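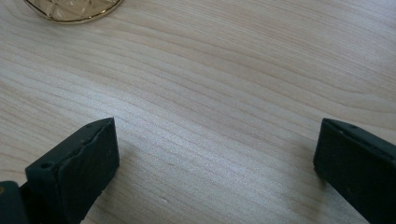

Heller Holztisch, matte Pflege: So mache ich meine Tischplatte wieder frisch

Ich liebe helles Holz. Fast weiß, ein bisschen beige, und dann diese feinen Linien, die wie Höhenlinien auf einer Wanderkarte über die Platte laufen! Leider liebt helles Holz mich nicht immer zurück. Jeder Teebecher, jede Tomatensoße, jeder vergessene nasse Lappen hinterlässt irgendwann einen Gruß. Über den Winter war mein Esstisch so stumpf und fleckig geworden, dass ich im Dezember nur noch mit Tischdecke gedeckt habe. Jetzt liegt nichts mehr drauf außer einer Glasschale mit Goldrand, und ich streiche ständig im Vorbeigehen mit der Hand drüber.

Weil ich nach meinem Beitrag über die Küchenregale so oft gefragt wurde, wie ich das mit dem Tisch mache, schreibe ich es endlich mal ordentlich auf. Ich bin keine Schreinerin, ich habe mir das über die Jahre zusammenprobiert (und einmal kräftig danebengegriffen, dazu unten mehr).

Erst mal: Was für eine Oberfläche habt ihr?

Die Anleitung gilt für Massivholz, das geölt oder geseift ist. Bei Lack bringt Öl gar nichts, das steht nur als Schmierfilm obendrauf. Und bei Furnier bitte sehr vorsichtig mit dem Schleifpapier sein, da ist man schneller durch, als man gucken kann.

Der Test ist simpel: einen Tropfen Wasser an eine unauffällige Stelle setzen und ein paar Minuten warten. Zieht er ein und wird das Holz dunkler, ist die Oberfläche offen und ihr könnt loslegen. Perlt er ab, habt ihr entweder Lack oder eine noch ziemlich intakte Ölschicht. Im zweiten Fall freut euch und macht was Schönes mit dem Nachmittag.

Das braucht ihr

Schleifpapier in 180er und 240er Körnung, dazu einen Schleifklotz
Helles Hartöl mit Weißpigment, meins heißt Plumar Hell
Drei bis vier fusselfreie Baumwolltücher (alte Bettwäsche ist super)
Einen Eimer lauwarmes Wasser und etwas milde Seife
Staubsauger mit Bürstenaufsatz
Handschuhe
Eine Schale mit Wasser für die gebrauchten Öltücher

Das Öl habe ich bei Carrillo in Fondville gekauft, dem kleinen Farbenladen hinter der Brücke. Eine kleine Dose reicht locker für einen Esstisch, da bleibt sogar noch was fürs Brettchen vom Schlüsselbord übrig.

Schritt 1: Abräumen und abwaschen

Alles runter vom Tisch, auch die Deko. Dann mit Seifenwasser und gut ausgewrungenem Tuch einmal komplett abwischen, immer die ganze Platte und nicht nur die Flecken, sonst gibt es Ränder. Danach trocken nachreiben und über Nacht stehen lassen. Ja, wirklich über Nacht! Ich war beim ersten Mal ungeduldig und hatte lauter kleine Röllchen im Schleifpapier.

Schritt 2: Schleifen

Mit 180er anfangen und immer in Richtung der Maserung arbeiten. Bei meiner Platte schwingen die Linien in sanften Wellen, da folge ich einfach der Hauptrichtung und mache nicht jeden Bogen mit. Leichter Druck genügt. Wasserringe verschwinden meistens nach ein paar Minuten, Rotwein braucht länger – und manche Flecken bleiben eben. Bitte nicht an einer Stelle herumbohren, das gibt eine Kuhle, und die spürt ihr bei jedem Abendessen.

Danach mit 240er noch einmal über alles, bis sich die Fläche richtig samtig anfühlt. Die Kanten nur ganz kurz anschleifen.

Schritt 3: Staub weg

Absaugen, mit einem kaum feuchten Tuch nachwischen, trocknen lassen. Fensterbank und Lampe gleich mit abstauben, sonst rieselt es euch später ins frische Öl.

Schritt 4: Ölen

Dose gut aufrühren, das Weißpigment setzt sich nämlich am Boden ab. Dann mit dem Tuch dünn auftragen, und mit dünn meine ich wirklich dünn. Nach einer Viertelstunde alles abnehmen, was noch glänzt, und mit einem trockenen Tuch auspolieren. Wenn ihr flach gegen das Licht schaut, seht ihr Pfützen und vergessene Stellen sofort.

Ganz wichtig: Die Öltücher nicht zusammengeknüllt in den Müll werfen! Die können sich selbst entzünden. Ich lege sie in die Wasserschale und lasse sie später draußen flach ausgebreitet trocknen.

Schritt 5: Warten, zweite Schicht, noch mal warten

Am nächsten Tag kommt eine zweite, noch dünnere Schicht drauf. Danach eine Woche lang nichts Nasses abstellen und keine Tischdecke auflegen, das Öl braucht Luft zum Aushärten.

Mein Fehlgriff von damals

Beim allerersten Tisch habe ich normales Leinöl genommen, ganz ohne Pigment. Das Holz wurde honiggelb, und zwar über die gesamte Fläche. Schön, wenn man honiggelb mag. Ich habe zwei Wochenenden gebraucht, um das wieder herunterzuschleifen. Macht also unbedingt vorher eine Probe auf der Unterseite.

Und im Alltag?

Krümel wische ich trocken weg, Flecken sofort mit etwas Seifenwasser. Unter alles mit hartem Boden klebe ich kleine Filzpunkte von Jemgate, die sind durchsichtig und fallen unter Glas kaum auf. Blumenvasen bekommen einen Untersetzer, da bin ich streng. Einmal im Jahr gibt es eine dünne Schicht Öl zur Auffrischung, dafür schleife ich nur kurz mit dem 240er an.

Als Nächstes ist die Küchenbank dran, die ist noch vom Vorbesitzer lackiert. Falls jemand eine gute Methode kennt, Lack aus Rillen zu bekommen: her damit, die Kommentare sind offen!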